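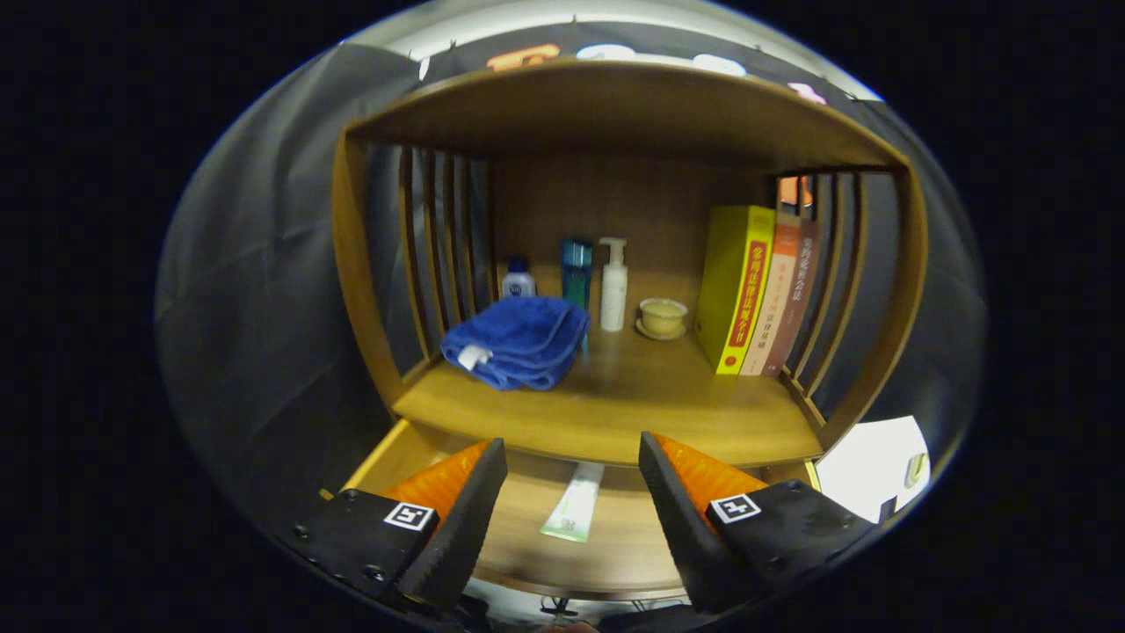
Grornance wrote that the planner is probably fine and the pose track is what needs checking first.

Gripper poses jump when the tool goes inside a shelf
Posted by Stendell, 2021-01-07

I replay hand-held demos through Skaditard. Outside the cabinet the track is smooth. Once the fingers pass the front edge the pose hops sideways for a few frames and the planner rejects the path as a collision. Feature limit is 900. Is this a map problem or a timing problem?

Vrettos
Map, most likely. Slats repeat, so features on one get matched to the next one over. Raise the limit to 3,000, mask out the fingers, and record a slow mapping pass of the shelf before the demos. Then plot the reprojection error. If it spikes at the same spot in every demo, it isn't timing.

Grornance
Agree on the mask. Ours was off by 34 pixels after a lens change and did the same thing.

Stendell
Mask was off. 53 demos replay now, still rerunning the rest.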